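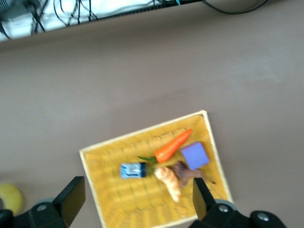
**Return to play after soft-tissue injury: notes for the spring coaches' briefing**

March 1, 2025

*Slide 1. Opening*

Good morning, and welcome on behalf of the Eberhard Baseball Association. The talk covers the revised return-to-play rules for adult league players, which apply to all member clubs from opening day. Questions will be taken at the end.

*Slide 2. Last season*

- 39 players were placed on the injured list across the league.
- 12 of them went back on the list within a month of their return.
- Hamstring and calf injuries made up most of the repeat cases. Pause on the chart.

Darkau and Grulow both lost their regular shortstop in this way before the October playoffs. Do not go into the individual cases. Both clubs have asked that medical details stay private.

*Slide 3. The new steps*

A player on the injured list must now complete four steps before being named in a lineup:

1. Written clearance from a doctor or licensed trainer.
2. Two full practices, including base running at game speed.
3. One appearance limited to five innings.
4. A short review with the head coach on the following day.

The old rule asked only for step one. Stress that the designated hitter is not exempt. This was the most common question at the Vulov meeting.

*Slide 4. Pitchers*

Throwing programs are handled separately. A pitcher returning from an arm injury must reach 170 feet in long toss without pain before throwing from the mound. Refer clubs to the handout for the week-by-week schedule. (Check that the handouts have the corrected second page.)

*Slide 5. Forms and deadlines*

Clearance forms go to the league office by noon on the day before the game. Late forms will not be accepted. The association handled over 200 forms last year, and many lacked a signature. A club that fields a player without clearance forfeits the game.

*Slide 6. Questions*

If asked about insurance, state that coverage is unchanged. Appeals go to the league office in writing.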